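手で教えるということを、もう少し地味に考えたい

ロボットに作業を教える仕事をしていると言うと、たいていプログラムを書いているのだと思われる。書くこともあるが、時間の大半は手を動かしている。遠隔操作の腕を握るか、手持ちのグリッパーを握るか、そのどちらかで、皿を重ねたり、引き出しを開けたり、布巾をたたんだりしている。一日やると前腕が張る。

私がこの仕事に入ったとき、職場にあったのは遠隔操作の設備だけだった。操作者が小さな腕を動かすと、離れた台の上の大きな腕が同じように動く。操作者はモニターを見ながら作業する。仕組みは単純で、記録されるデータもきれいだ。ロボット自身の関節の角度がそのまま残るので、学習させる側にとっては扱いやすい。

ただ、操作している人間の側からすると、あれはかなり不自然な動きになる。指先に何も伝わってこないので、つかんだかどうかを目で確かめてから持ち上げる。確かめるために一度止まる。止まったところも記録に残る。そうして学習したモデルは、コップの前で必ず一度止まるようになる。最初に見たときは不具合だと思ったが、記録を見直すと、止まっていたのは私だった。

その後、手持ちのグリッパーを使う方式が入ってきた。ロボットの腕から先だけを人間が手に持ち、自分の腕で動かす。カメラはグリッパーについていて、見ている範囲はロボットがあとで見る範囲に近い。台所でも洗面所でも、持って行けばそこで記録できる。設備の前に人を呼ぶ必要がない。

この二つのどちらが優れているかという議論を、ここ二年ほど何度も聞いた。同僚のVikas Pathakは遠隔操作の側に立っている。彼の言い分はこうだ。手持ちの記録には、ロボットにできない動きがいくらでも混ざる。人間の肩と肘は自由がききすぎる。棚の奥に腕を回し込んだり、体ごと一歩横にずれたりする。台に固定された腕はそれをまねできない。だから最初からロボットの体で教えるべきだ、というものだ。

これは正しい指摘で、私も反論はしない。実際、手持ちで集めた記録を机上の腕に移したとき、届かない位置が出てきて使えなくなったものがかなりあった。2,441件を集めた回では、そのうち126件を到達範囲の問題で外した。数字だけ見れば小さいが、外れたものが棚の奥の作業に固まっていたので、モデルは棚の奥をまったくできないままになった。

それでも私は、家庭の作業については手持ちの方式を主にすべきだと考えている。理由は効率ではない。効率の話をする人は多いし、一時間に何件とれるかという比較表も見たことがあるが、あれは作業の選び方でどうにでもなる。私が気にしているのは、どこで教えるかということだ。

遠隔操作の設備がある部屋には、台所の模型のような台が置いてある。流しがあり、棚があり、皿がある。皿は毎回同じ棚から出し、同じ棚に戻す。掃除もする。悪い環境ではない。しかし、そこで教えたことは、そこでしかうまくいかないことが多い。部屋を用意した人間が、作業に関係ないと思ったものを最初から置いていないからだ。何が関係ないかを、教える前に決めてしまっている。
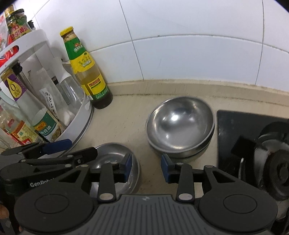
食器を扱う作業を教えるとき、いちばん難しいのは金属の器だと私は思っている。陶器の皿なら縁に厚みがあり、指を当てる場所が決まる。ステンレスは薄いうえに光る。重ねたボウルの内側に明るい反射がひとつあるだけで、画像からは縁と反射の区別がつきにくくなる。しかも台所では、器の横にすぐガスこんろがあり、反対側には調味料の瓶を並べた白い二段の回転ラックと料理酒の瓶がある。浅い皿の縁の上に片方の指を持っていくと、もう片方の指はボウルの山の前に来る。皿だけをつかむつもりでいても、隣のものとの距離をずっと気にしていなければならない。人間はこれを考えずにやる。考えずにやっていることを記録に入れるには、考えずにできる道具で、普段のままの台所でやるのがいちばん早い。

早い、と書いたが、楽だという意味ではない。他人の台所で作業をすると気を使う。ものの置き場所を変えてはいけないし、変えたら戻さなければならない。調味料の瓶の並び順を覚えておくのは、思ったより神経を使う。それに、グリッパーは手より大きい。自分の指なら通る隙間で瓶を倒しそうになる。

Manju Chaturvediと組んで家庭を回っていた時期に、彼女から言われたことが今でも役に立っている。作業の前に、まず素手で同じことを三回やりなさい、というものだ。三回やると、自分がどこで手首をひねり、どこで左手を添えているかがわかる。左手を添えていたら、その作業は片手のグリッパーには向かない。両手でやるか、やり方を変えるか、あきらめるかを先に決められる。私はそれまで、いきなりグリッパーを持って始め、うまくいかないと持ち直し、持ち直したところを後から削っていた。削る手間のほうがずっと大きかった。

失敗の扱いについても書いておきたい。当時の手順書では、落としたもの、ぶつけたもの、やり直したものは全部捨てることになっていた。きれいな手本だけを残すという考え方だ。これには私は賛成できない。皿の縁をつかみ損ねて、少し戻して、角度を変えてつかみ直す。この一連の動きは、手本として十分に価値がある。ロボットは必ずつかみ損ねるのだから、その後どうするかを誰かが見せておかなければならない。捨ててよいのは、操作者が迷って何もしていない時間と、床に落として拾いに行く時間くらいだろう。

Suksawatという社内の計画では、途中からつかみ直しを残す方針に変えた。変えた後のモデルは、一回目でつかめる割合はほとんど同じだったが、つかみ損ねた後に空の指を閉じたまま運んでいくことが減った。空の指を棚まで運んで、何もないところで丁寧に開く、あの動きである。笑い話のようだが、毎日見ていると笑えない。

もうひとつ、手本をそろえすぎる問題がある。何人かで記録を集めると、管理する側はどうしてもやり方を統一したくなる。皿は右から取る、ボウルは上から一つずつ取る、指は縁に対して直角に当てる、といった具合だ。私も一度、11項目の決まりごとを紙に書いて配ったことがある。そうして集めた記録は見た目にはきれいだが、右から取れない場所に皿があるときに弱い。壁際に皿が寄っていれば、人間は左から取るか、少し引き寄せてから取る。その判断を決まりごとで消してしまった。

今は、決まりごとを二つだけにしている。始めと終わりに手を止めること。触ったものを放り出さないこと。あとは任せる。背の高い人と低い人では台所での腕の角度が違うし、左利きの人もいる。料理をする人とほとんどしない人でも、器の持ち方はかなり違う。私はその違いを残したほうがよいと思っている。

もちろん、違いが多ければ必要な件数も増える。予算には限りがあるので、どこかで折り合いをつけることになる。Vikasに言わせれば、私のやり方はばらつきを美化しているだけで、ばらつきは少ない件数のモデルを壊す。これも一理ある。実際、作業の種類が多くて件数が少ない計画では、私のやり方はうまくいかなかった。平均すると誰のやり方でもない、中途半端な動きになった。皿の右と左のちょうど真ん中、つまり皿の中央に指を下ろそうとするのである。

だから、私の主張は次のところまでにしておく。作業の種類を絞り、場所を広げ、人を広げる。一つの部屋で五十種類の作業を教えるより、五十の台所で一種類の作業を教えるほうを先にやる。皿を取って重ねるだけでいい。それが知らない台所でできるようになってから、次の作業に移る。遠隔操作は、その後の仕上げに使う。実際の腕で届かないところ、力加減が合わないところを、その腕で教え直す。このくらいの分担なら、Vikasもそれほど反対しない。

もっとも、この順番は見栄えがしない。見学に来た人に、皿を重ねるだけのロボットを見せても反応は薄い。先月も、ほかには何ができるんですかと三回聞かれた。皿です、と答えた。家ごとに皿も台も明かりも違うのだという説明もしたのだが、説明しているあいだに見学の人は隣の展示のほうを見ていた。

手で教える仕事は、教える側の癖をそのまま機械に移す仕事でもある。私がコップの前で止まれば、機械も止まる。そのことを知ってから、自分の家で食器を片づけるときにも手元を見るようになった。皿を取るとき、私は薬指で下の皿を押さえている。グリッパーには薬指がないので、これをどう教えるかはまだ決めていない。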